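**Wanted: night owls for a very dull sleep diary**

The Gudstead Sleep Project needs 36 adults who work overnight shifts and are willing to write down when they go to bed. We have 28 so far, which leaves 8 places. Bakers, nurses, security guards and people who restock cereal at 3 a.m. are all welcome. New parents are asked to wait until they remember what a night is.

You would keep a paper diary for 7 weeks. Each entry takes a couple of minutes and asks when you slept, what woke you up, and how you felt about it. Strong language is fine. Last year's group gave us 233 complaints about leaf blowers, and we typed up every one.

You should:

- be 18 or over
- work at least three nights a week
- own a pen, or have reliable access to one
- not be related to Corey Ashby, who reads the diaries and would rather not know

Caffeine is allowed. We do ask you to log it, including instant coffee, cola and whatever is in the break room machine.

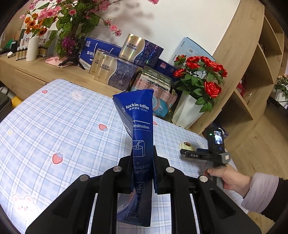 Pay is a grocery card at the end, plus bus fare for two visits to our office above the Tistano shoe repair shop. The stairs are steep and the chairs are worse. Results go out in February, in a report your family will pretend to read.

To sign up, leave a note with your name, phone number and usual bedtime at the front desk by Thu 15 July. Please don't call before noon. Half of us are on nights too.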